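Deltunton Home Notes
Surfaces and storage
15th March

Loose glass on cabinet tops, and what to keep on the unit next to it

Several readers wrote in after the December item on ring marks to ask how a loose sheet of glass should be laid on a cabinet, and whether it is worth having one at all. The living room used for this item, in Nelmont, has a glass-topped cabinet standing directly beside a low TV stand with no glass on it. Both surfaces are in daily use and both hold ornaments.
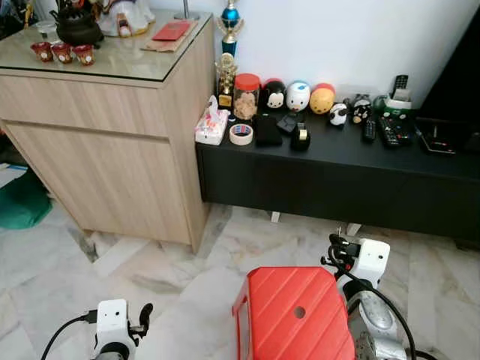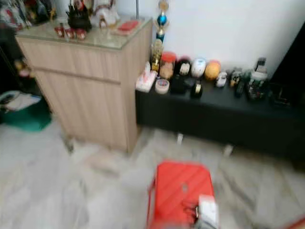
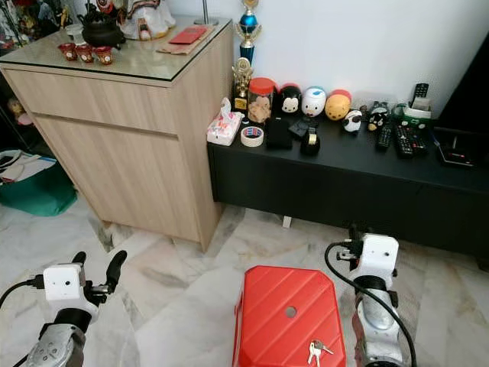
Glass-topped cabinet with the three red cups, and the low black TV stand beside it.

Choosing the sheet

A loose glass top does two jobs. It keeps liquid off the finish, and it spreads the load of small hard feet that would otherwise dent it. It does neither job well if grit is trapped underneath. Most of the damage we see on covered cabinets is fine circular scratching below the glass, caused by a sheet that shifts a little each time something is set down on it.

For a cabinet top that carries only light objects, quarter-inch glass is the usual choice. Ask for polished edges and slightly rounded corners. Tempered glass must be cut and edged before it is heat treated, so the measurements have to be final when the order goes in. Measure the top at both ends and in the middle, in each direction, and order to the smallest reading. Older cabinets are often out of square. A sheet that stops just short of the edge all the way round looks better than one that overhangs at a single corner, and it is less likely to be caught by a sleeve.

Bumpers

Use clear soft bumpers, one at each corner, set one inch in. Add a fifth at the center if the longest side is over 40 inches. Avoid felt under glass. It holds water when a cup is spilled and the water stays against the finish. Rubber feet of unknown make should also be avoided, as some kinds leave a yellow or brown stain on lacquer that does not come off.

The Eynon bumpers we stock come in a sheet of 80 and are 1/16 inch high when pressed. Clean the underside of the glass with alcohol before sticking them down. They go on the glass and should not be stuck to the cabinet. Let the finish of a newly coated cabinet harden for a full month first.

Lay the sheet with two people. Lower the back edge, then the front. Do not slide it into position.

Arranging the top

Tea things are a common load for a covered top, and the Nelmont cabinet is typical: three small red cups in a row near the front edge, a dark pot-shaped vessel behind them, and a white figurine further back. The row works well on glass. Small cups have a hard foot ring, and on bare lacquer a foot ring will mark the surface within a few months of being turned and slid.

A heavier vessel should sit over a supported area. With bumpers only at the corners, the middle of the sheet is carrying the bending load, so either add the center bumper or move the vessel closer to a corner. Cast iron should stand on a cork or cloth mat. A bare iron foot will scratch glass if there is any sand in it, and a rust ring on glass takes some effort to remove (white vinegar, ten minutes, then a plastic scraper).

Paper is the item most often forgotten. The first and third pictures have a red envelope lying on brown paper on the glass. Paper on top of glass is fine for as long as it stays dry. Paper slid under the glass is a different matter. Red dyes in particular can transfer to a pale finish if the air is humid, and the stain goes into the coating. If you keep photographs or notes under a glass top, put a sheet of clear polyester film between them and the cabinet.

The bare surface

A dark TV stand with no cover shows dust sooner than a light cabinet does, and it shows scratches from dusting around things. The more separate items on it, the more edges the cloth has to follow. Trophies, a tissue box, a snack jar with a red lid and a line of round figures share this one. All of them can stay. The following changes make the surface easier to look after.

Put the tall pieces at one end, against the wall. A trophy with a narrow column and a small base should not stand where a cable passes behind it.

Group the small figures on a shallow tray with a felted base, so that the group lifts in one go. A tray 700 mm long will take a full back row on most stands. (The Flemley tray is sold in metric sizes only; 700 mm is a little over 27 1/2 inches.)

Keep remote controls in an upright holder. One of those on the stand already has a green and white holder, seen in the first picture. A holder uses a few square inches, and the same remotes laid flat can take up most of a front edge.

Adhesive tape should not be left flat on a lacquered surface in a warm room. The edge of the roll can bleed adhesive and leave a ring. Store rolls upright in a drawer or in a dispenser.

Food jars need a coaster.

Cleaning interval

Lift the glass twice a year. Wipe the cabinet top with a barely damp microfiber cloth, dry it, and check each bumper for flattening. Replace them as a set. Between lifts, clean only the upper face of the glass, and spray the cloth instead of the sheet. Cleaner that runs over the edge is drawn underneath and will not dry out.

Lighting

Greenish reflections along the front edge of clear glass are normal and come from iron in the material. They are more noticeable under cool light. A 3000 K lamp reduces the effect. Low-iron glass removes most of it and costs more.

Stock

Eynon bumpers, sheet of 80: in stock.
Flemley tray, 700 mm, black or gray: in stock.
Flemley tray, larger size: delayed, no date from the supplier.
Polyester film: sold by the foot, cut at the counter.

Glass is cut to order. Bring the three readings for each direction, and mark which edge faces front.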